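A granite worktop that doesn't exist

May 27, 2021

I have spent the better part of my spring learning to put things away in a kitchen I can't walk into. My own kitchen, which I can walk into, has suffered accordingly.

The job is simple to explain at parties, and I have stopped explaining it at parties. You put on the headset, you pick up the two controllers, and whatever your arms do, the simulated robot's arms do a moment later. The software writes it all down. Do that enough times and in theory the robot learns to do it without you. We call each go a demo. The software is called Clunix, which sounds like something falling down the stairs, and on bad afternoons the name fits.

Nusrat Niazi set me up on my first day and gave me exactly one piece of advice, which was to move like I was being paid by the hour. I was, so that helped. I ignored it anyway and went at the first can as though the shop was about to shut. The hand got there, closed on nothing, and knocked the can off the far side. Demo deleted.

What I hadn't expected was how much of my own fussing I'd have to look at. I hover. I bring a hand in over a thing, stop, think about it, shuffle it to the left, think again. Played back at normal speed I look like a man choosing a sandwich. Nusrat says the robot will copy the hovering if I leave it in, so somewhere there may one day be a machine that dithers over baskets exactly the way I do. My mother would recognise it at once.

The other trouble is the spare hand. When you're minding one side of the worktop, the other arm goes wherever your real one has drooped to, and mine droops. I once spent an entire demo leaning on the crockery. 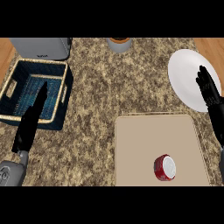
Left hand over the basket, right hand on the plate, can on its side.

I've got 254 demos that count and a good many more that don't. The kitchen tasks have a target of 935 between all of us, and I have been told, kindly, that I am not the fastest. My best run was 77 keepers before I had to go and lie down with a flannel on my face. The headset is not light.

Next up is Tirkden, the new task set, which is all drawers. I tried one yesterday and pulled so hard I took a step backwards into my own bookcase. The virtual drawer stayed shut. The bookcase has lost a shelf, and I'll be mending that by hand at the weekend.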